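Kukari、衣類仕分けのロボット設備の購入計画を承認 Tinhamの作業所に7台、最初の搬入は3月

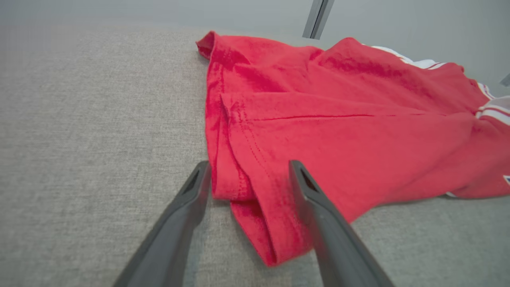
赤い衣類とグリッパーの指。衣類を1枚ずつ取り上げる作業は、今回の計画の中心になっている。

12月27日、Tinham発

衣類の回収と仕分けを行うKukariは、Tinhamの作業所に衣類用のロボットアームを入れる計画を承認しました。購入するのは7台です。予算は104万ユーロを超える額で、機械の本体、グリッパー、作業台、電気の工事、従業員の訓練、それから保守の契約がここに入っています。最初の搬入は3月の予定です。

この計画は、前の年度にも一度話し合われました。そのときは見積もりの内容に足りない所が多く、決定は見送りになりました。今回は見積もりを取り直し、作業所での試験の期間も置いたうえで、もう一度提出されたものです。

Kukariの作業所には、家庭から出された古着と、スポーツクラブや学校から返ってきた運動着が届きます。袋を開けて、衣類を1枚ずつ広げ、表示を読み、傷みを見て、行き先を決めます。行き先は、再販売、貸し出し用の棚、ウエス、繊維の再生などに分かれています。今は全部の工程を人の手で行っています。

ロボットに任せるのは、このうちの最初の部分だけです。袋から出して台の上に置いた衣類を、1枚取って、カメラの下まで運びます。表示を読む仕事と傷みを見る仕事は、これからも人が行います。計画書の題名は「取り出し工程の機械化」となっていて、「仕分けの自動化」という言い方は使っていません。前の年度の計画書にはその言い方があり、従業員の側から質問が多く出たそうです。

予算の内訳

計画書によると、予算のうち58万ユーロがロボットアームとグリッパーの代金です。残りの分は作業台、カメラ、制御用の計算機、電気と床の工事、安全のための囲い、予備の部品、訓練、保守に使います。

前の計画では、本体の値段だけが詳しく書いてあり、工事の費用は「別に相談」となっていました。設備を担当する部署は、今回いちばん時間がかかったのはこの部分だと説明しています。Tinhamの建物は古い倉庫を直したもので、床の高さが場所によって違います。アームを固定する台の下には、平らな基礎を新しく作らなければなりません。分電盤も今の容量では足りないため、取り替えます。

保守の契約は、搬入から17か月の分を最初の予算に入れました。年単位の契約にしなかった理由について、担当の部署は、更新の時期をKukariの予算編成の時期に合わせるためだと答えています。契約が切れる前に、次の予算の話し合いが必ず一度あります。

グリッパーの指は消耗品として扱います。指の先は布をこすりますので、表面が少しずつ変わります。試験の期間中に、指の先の角が荒れて、薄いニットの糸を引っかけたことがありました。その後、毎朝の点検の表に指の先の項目が加わりました。交換用の指は予備部品の費目に入っています。ただし、どのぐらいの間隔で交換になるのか、まだはっきり分かりません。計画書のこの欄には見込みの額が書いてあり、半年の使用の後に見直すという注がついています。

ソフトウェアの利用料は、前の計画で見落とされていた項目です。アームの値段には基本の制御ソフトが含まれますが、衣類の位置を見つける部分は別の契約で、台数に応じて毎年払います。今回の予算では、この利用料を設備費ではなく運営費に入れました。会計の担当は、設備費に入れると最初の年だけ重くなり、次の年から急に見えなくなるので、比較が難しくなると話しています。

二つの提案を比べる

最終の選考に残ったのは、CedorariとZielińskiの2社の提案でした。

Cedorariの提案は、アーム、グリッパー、カメラ、ソフトウェアを全部まとめて納めるものでした。窓口が一つになり、故障のときにどこへ連絡するか迷いません。Zielińskiの提案は、作業台と囲いを自社で作り、アームは市販のものを選んで組み合わせる内容です。全体の額はZielińskiのほうが低く、納期はCedorariのほうが短いという結果でした。

Kukariは結局、分けて発注することにしました。アームとグリッパーとソフトウェアはCedorari、作業台と囲いと基礎の工事はZielińskiです。この分け方には、社内でも反対の意見がありました。台の位置が少しずれたとき、台のほうを直すのか、アームの設定のほうを直すのか、責任がはっきりしなくなるという意見です。

そのため、契約書には据え付けの確認の手順が付きます。Zielińskiが台を置いて高さと水平を測り、記録をKukariに渡します。Kukariがその記録を受け取った後に、Cedorariがアームの取り付けを始めます。取り付けの後で台を動かす場合は、両方の会社の立ち会いが必要です。手順の案は計画書の付録にあり、契約の前にもう一度直す予定です。

リースの案も検討されました。月ごとの支払いが決まっていて、途中で機種を替えることができるという点は評価されました。しかし、グリッパーの指を自分たちで替えたり、台の表面を変えたりすることが、リースの条件では難しかったそうです。試験のときに何度もそういう変更をしたので、担当の部署は購入のほうを勧めました。

中古の機械についても短い記述があります。アームの本体だけなら安く買えますが、安全機能の版が古く、人の近くで使うには囲いを大きくしなければなりません。Tinhamの作業所では通路が狭くなるため、この案は早い段階で外れました。

布は決まった形を持たない

作業所での試験は、借りた作業台の上で行いました。箱や瓶を運ぶロボットは多くの倉庫で使われていますが、衣類は毎回形が違います。同じシャツでも、置くたびに別の形になります。

試験の報告書には、つかみ方についての記述が長く続いています。指を開いて下ろし、布の折れた所や盛り上がった所をはさむのが基本です。裾の部分は布が二重になって縫ってあるので厚みがあり、はさみやすい場所として報告書に何度も出てきます。反対に、布が台の上に平らに広がってしまうと、指の間に入る部分がなく、取り上げるのが難しくなります。

もう一つの問題は、2枚を一緒に取ってしまうことです。運動着の上下が重なっている場合や、袖が別のシャツに入っている場合によく起こります。報告書では、この場合に機械が自分で解決することを求めていません。カメラの下で2枚だと判断したら、そのまま人の台へ送ります。最初は、一度置いてやり直す方法も試しましたが、同じ2枚を何度もつかむことがあって、時間がかかりすぎました。

作業台の表面についても意見が分かれました。硬い板の上では掃除が楽ですが、指を下ろしたときに布が滑って逃げます。柔らかい布地を張ると衣類が動きにくくなり、指の先が台に当たったときの衝撃も弱くなります。その代わり、糸くずと毛がたまります。計画では、布地を張った台を選び、張り替え用の布地を予備として買います。張り替えは作業所の従業員が行いますので、接着剤を使わずに外せる構造にすることをZielińskiへの注文の条件に入れました。

色の選び方は、思ったより大きい話題になりました。カメラが衣類と台を見分けるためには、衣類に少ない色の台がよいのですが、古着にはどの色もあります。明るい灰色を基本にして、白や灰色の衣類が多い袋のために、濃い色の台も用意します。濃い色の台を何台に使うかは、搬入の後で決めます。

試験を見た従業員からは、ボタンやファスナーについての心配も出ました。金属の部分をはさむと、指の先も衣類も傷むことがあります。今回の計画では、コート類とデニムは機械の台に載せず、袋を開ける人が先に分けます。この前分けの仕事は今の作業にないものなので、人の配置を新しく考えなければなりません。配置の案はまだ出ていません。

受け入れの条件

Kukariは、代金の一部を、受け入れの試験が終わるまで払わない方針です。試験は納める会社の工場で一度、Tinhamで一度行います。工場での試験には、Kukariが自分で選んだ衣類の袋を送ります。前に別の機械を買ったとき、工場の試験では新しい同じ形のシャツだけが使われ、作業所に来てから思うように動かなかった経験があるからです。

袋の中身は、普段の作業で届くものをそのまま使います。洗った物だけにするか、届いた状態の物も入れるかについては、Cedorariと話し合いを続けています。Cedorariは、衛生上の理由で、自社の工場には洗った物だけを入れたいと求めています。届いた状態の物での試験はTinhamで行う形になりそうです。

速さの条件は、前の計画より低くなりました。前は、慣れた従業員と同じ速さを求めていました。今回は、一日の終わりに止まらずに動いていたかどうかを重く見ます。止まったときに、従業員が自分で再開できたかどうかも記録します。技術者を呼ばないと再開できない停止は、短い停止でも別の欄に書きます。

画面の表示の言葉も条件に入っています。作業所では複数の言葉が使われているので、停止の理由は文章だけでなく絵でも表示することを求めました。Cedorariは対応できると答えましたが、絵の案はまだ届いていません。

働く人への影響

計画書には、この設備の導入を理由とする人員の削減は行わないと書いてあります。取り出しの仕事は、腕を上げて袋に手を入れる動きが多く、肩や手首の痛みを訴える人が以前から多い工程でした。担当の部署は、痛みのために配置を替えた従業員の状況も、計画を進める理由の一つに挙げています。

一方で、従業員の代表は、文書の書き方がまだ弱いと見ています。削減を行わないという約束に期間が書いていないこと、派遣の従業員がその中に入るのかどうかが分からないことの二点について、書面での回答を求めました。Kukariは、最初の搬入の前に回答するとしています。

訓練は、全員に行う短いものと、希望する人に行う長いものに分かれます。短いほうは、停止のボタン、囲いの開け方、再開の手順です。長いほうは、指の交換、カメラの掃除、簡単な設定の変更まで含みます。長い訓練を受けた人の手当をどうするかは、給与の話し合いの中で扱います。訓練の時間は勤務時間に数えます。

夜の時間帯に機械だけを動かす案は、今回の計画に入っていません。囲いの中で布が詰まった場合、熱を持つ部品の近くに糸くずがたまる心配があり、保険の会社との話がまとまっていないためです。

今後の日程

搬入は二回に分けます。3月に入るのは最初の2台で、建物の東側の、今は空の袋を置いている場所に据えます。残りの台は、最初の機械の受け入れ試験が終わってから発注を確定します。試験の結果が条件に届かない場合、残りの分を取り消すことができる条項を契約に入れる方向です。取り消しのときの手数料について、Cedorariとの調整が残っています。

基礎の工事の間は、東側の入り口が使えません。古着の袋を自分で持ってくる住民には、裏の駐車場側の窓口へ回ってもらいます。スポーツクラブからのまとまった返却は、工事の期間だけ予約制になります。予約の方法は、入り口の掲示とKukariのお知らせのページに出ます。

なお、前の年度の計画に入っていた自動の畳み機は、今回の購入には含まれません。畳み機を置く予定だった場所は、しばらくの間、傷みの検査の台を広げるために使います。

計画書の要約は、Tinhamの作業所の受付で読むことができます。価格の細かい部分は、契約が終わるまで公開されません。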